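Recommissioning the parcel cell, part two

The mailer cell at Dunleavy was down for three shifts while we worked through the left arm. Part one covered the base and the controller cabinet. These notes cover the wrist, the hand and the scale, in the order I did them. Most of the time went into the wrist.

Start with the mechanical side and leave the software alone until it is finished. The fault log had 407 entries against joint six, nearly all of them position deviation under light load. It is tempting to raise the threshold. I have seen that done at Raltance, and the arm then ran for a month with a loose flange.

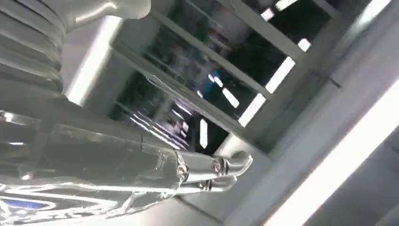

Flange and finger screws get checked before anything is powered. I go from the wrist outward and put a paint mark on each one after it reaches torque. The round bolt heads on a polished gripper like this are easy to reach, but the finish throws back every ceiling light, so a hand lamp held low is better for reading a witness mark. Two of the flange screws turned before the wrench clicked. I replaced both, cleaned the threads and used medium-strength threadlocker. Joint six was re-zeroed afterward against the dowel pin. The stored offset had been wrong by 3 encoder counts, small enough to leave, but I corrected it.

Next was the hand. Each finger is driven through its full range at 8 percent speed with the current trace open. A healthy trace is flat with a bump at either end. The index finger had a third bump in the middle, which came down to grit in the knuckle. Compressed air did not move it. A cotton swab and isopropyl did.

Cables took the rest of the first afternoon. Any loop at the wrist needs enough slack for full rotation and no more.
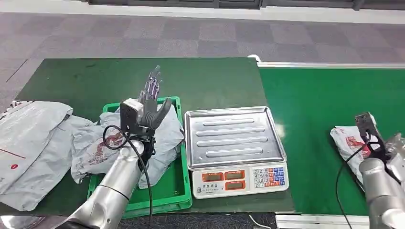 Posted by Intan Siregar | 12 Sep 2026 | Filed under: Cells, Maintenance

With both arms back over the tables, I re-taught the approach points on the mailer bags. Bags are awkward parts. They have no fixed height, and a heap in a crate gives way when a hand comes down on it. The Hodora planner wants a contact height for every pick, so I set it by force limit and let the height float. The scale sits on the mat between the two arms, and its steel tray has to stay clear of both during zeroing. I drew a keep-out box over it with 20 mm of margin on each side.

The scale was checked with a 700 g test weight at the center and at each corner of the tray. The corners agreed with the center to within one division. If they don't, level the feet before touching the calibration menu.

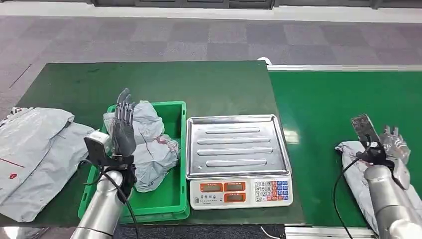

Ginette Gagnon wrote in after part one to say that she zeroes the wrist warm, after twenty minutes of slow motion, and gets a more repeatable offset than from a cold start. I have since tried it both ways on this arm. The warm figure repeated better, and the procedure sheet now calls for it.

Remaining work: new strain relief on the left wrist cable, a spare knuckle set on order from Ornulmont, and a backup of the taught points to the shared drive. The next full torque check is due in October.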